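Wornix Cookware Swap comes back to Robles this September

FOR IMMEDIATE RELEASE

Got a pot you never use? Bring it over! I've been running the Wornix Cookware Swap out of the old Prusia market hall for a few years now, and I'm thrilled to say we're back for one Monday in September, doors open at 4 p.m. and we go until the tables are bare (or until I need my dinner).

Last time 300 of you came through, which was wild, and 89 pieces found a new kitchen in the first hour alone. This year we have 40 tables, up from 39, and yes, I fought hard for that extra one.
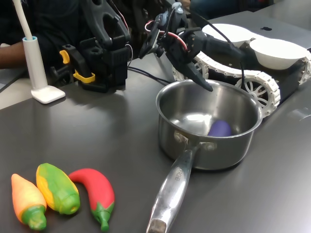

Swapping is free and pretty simple. Bring something clean and safe to cook with, get a paper ticket for it, and trade the ticket for anything you like. A plain stainless steel saucepan with a long handle and a couple of solid rivets is the thing people ask me for most, and I never have enough of them. Scuffs are fine, and so is a handle with a worn tip. Please leave nonstick pans at home if the coating is peeling, and no glass lids without a knob.

New this time is a repair corner run by our friends at Tromico, the hardware store on the square. They'll tighten loose handles and sharpen one knife per person, wrapped in a towel please! There's also a kids' table with play food and a pretend stove, so parents can browse in peace.
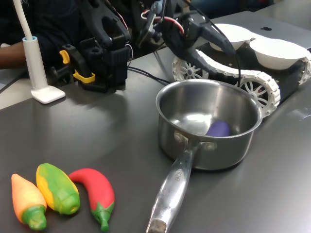
One Robles neighbor wrote to us after the last swap to say she'd come for a soup pot and gone home with a soup pot, a colander and a dinner invitation, and could we please stay open later. We can! Closing time has moved to 8 p.m.

Parking is behind the hall. Drop-offs are welcome from noon at the side door.

Press contact: Wornix Cookware Swap, Prusia market hall, Robles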